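Chapter 4
Panels, Edges, and Seams

Walk up to any white cabinet, locker, or appliance and put your face close to it. Closer than feels polite! From across a room it looks like one smooth block. From a hand's width away it becomes a small neighborhood of parts: flat panels, strips along their sides, bolts, and the narrow lines where one piece stops and the next begins. This chapter is about those lines, and I hope you will never walk past a cupboard the same way again.

In Chapter 2 we looked at how a flat sheet behaves when you push on it. A wide sheet bends easily in the middle and is much harder to bend right beside a folded or stiffened edge. Try it with a baking tray: press the center, then press next to the rim. You can feel the difference with one finger, and that difference explains why so many makers spend their best effort on the outside inch of a panel and leave the rest completely plain. 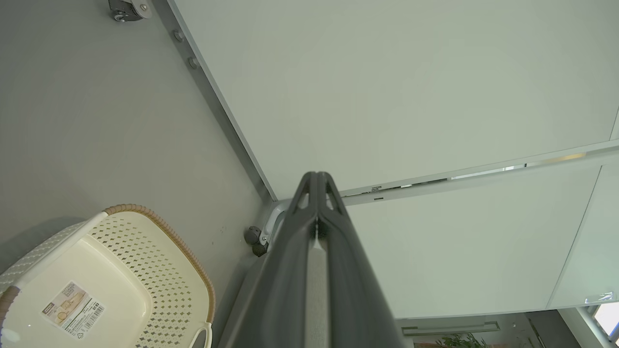
Figure 4.1 White panels meeting at narrow seams, with a gray metal strip and two small round bolts along one edge.

Find the metal strip in Figure 4.1 first, then follow it down to the place where the panels come together. The large panel has no markings at all, so your eye has almost nothing to hold on to until it reaches an edge. Then look at the seam under it and the thin strip that catches the light there. Shiny strips are wonderful for learning to see, because a highlight will show you a slope or a bend that a pale, plain surface hides.

A seam can do several jobs. It may be a gap that lets a door swing, a joint that is meant to stay shut forever, or a bit of spare room so that parts can swell and shrink with the weather. You often can't tell which from a single look, and that is fine. Good observers write down what they see first and guess at the purpose second (in pencil, please).

Words to know
Panel: a flat piece that covers or closes a space.
Edge strip: a long, narrow piece that runs along the side of a panel.
Seam: the line where two pieces meet.

Before you read on
Choose one cupboard or appliance at home and sketch a single corner of it, life size. Draw every seam you can find, even the faint ones. Bring the sketch to class, as we will use it in Section 4.1, where Hema Panicker opens her notebook on cabinet repair and shows how she tracks down a door that rubs.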